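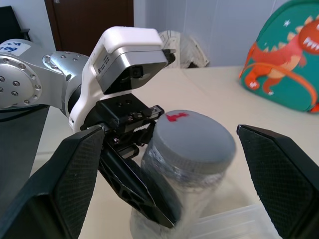
1 min read

The jar is what gets everyone. It is clear plastic with a gray lid, and a camera that has to judge where the wall of it begins will often guess the table instead. Mundbridge says its new planner, Ziron, has this licked. I went in doubting it and came out doubting it a little less.

Ziron runs two arms off one plan. One finger steadies the jar low on its side while the other gripper comes in wide, and the software decides when to close. Stella Rashidi, who leads the perception team, showed me a log of 1548 attempts. What counts as a success? "Lid off, jar upright," she said. A jar dropped afterward still passes.

Kiprono Mutiso, who writes the control code, was blunter. The planner needs six seconds to rethink a grasp when the jar tips – a long time to stand there waiting – and it forgets the old plan completely. He wants that fixed by June.

I asked to see it with a jar the system had never met. Rashidi said they were working up to that. The demo reel, meanwhile, is already on the company's home page, and it plays at nine times normal speed.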